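Chiamaka Adebisi
A thread on decluttering advice, which I have now read far too much of. My sister gave me a subscription to one of those tidy-home newsletters and I have notes. 1/

The basic pitch is always the same. You own too much, it's making you sad, and a person with very white kitchen counters will fix you for a monthly fee. I'd like to see where the "making you sad" part comes from. I went looking. Mostly it comes from other newsletters. 2/

Let's start with the 100 items challenge. You get rid of things until you're down to 100. Does a pair of socks count as one? Does a deck of cards? The rules page says "use your judgment," so the number means whatever you want it to. 3/

My neighbor Obinna tried it in September. He counted "kitchen" as a single item. He passed. 4/

Next, trays. Every single one of these people loves a tray. Put your keys in a tray. Put your mail in a tray. Put your smaller trays in a tray. I'm told a tray turns clutter into "a moment." 5/

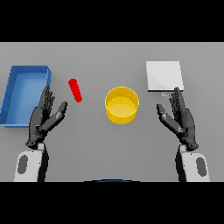
Blue tray, yellow bowl, red rod, white pad.

I own trays. I have owned trays for years. What happens is the tray fills up and then the stuff goes next to the tray. Now you have the same pile plus a tray. 6/

The newsletter's answer to this was a bigger tray, sold by Drislow, 50 dollars, link in the footer. I'm sure the link in the footer had no effect on the advice. 7/

Then the one-year rule. If you haven't used it in a year, it goes. OK. I haven't used my fire extinguisher in a year. I haven't used my birth certificate either. Somebody in the comments asked about a wedding dress and got told to "take a photo and release it." 8/

Gülizar Avcı pointed out to me that this rule only works if replacing things is no big deal for you. She's right and I wish I'd said it first. Tossing the spare blender is a personality trait when you can buy another one. For everybody else the spare blender is the plan. 9/

My grandmother kept every jar she ever emptied. She'd have had a few words for the photo-and-release people, and then she'd have sent them home with soup in a jar. 10/

And the clear surface thing! "A clear surface is a clear mind." Says who? I have done my best thinking at a table with a sandwich and two library books on it. The clearest table I've ever sat at was in a bank in Skokumbridge, and I was getting turned down for a loan. 11/

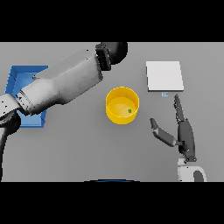
Tabletop, gray, tray included.

Notice that the "before" picture is always shot in bad light and the "after" always has the curtains open. Do that in your own house without moving anything. Free of charge. 12/

I did try one of the programs, for the record. The Praken method, two weeks, a task every day. Monday was the junk drawer. I took it all out, looked at it, and put most of it back – tape, batteries, takeout menus, the little wrench. That's a drawer of things I use. 13/

By the end I had one bag for the thrift store and a feeling of mild accomplishment that lasted until dinner. I'd put that down to the bag. The method told me to journal about it, which I skipped. 14/

A few people are going to reply that it changed their life. I believe you had a good weekend. Tell me what the closet looks like next spring. 15/

What I will grant them: throwing out dead pens is good. So is knowing where your scissors are. You can have both of those without a subscription, and I canceled mine this morning – it took four screens and a survey. 16/

They also want to mail me a goodbye gift. It's a tray. 17/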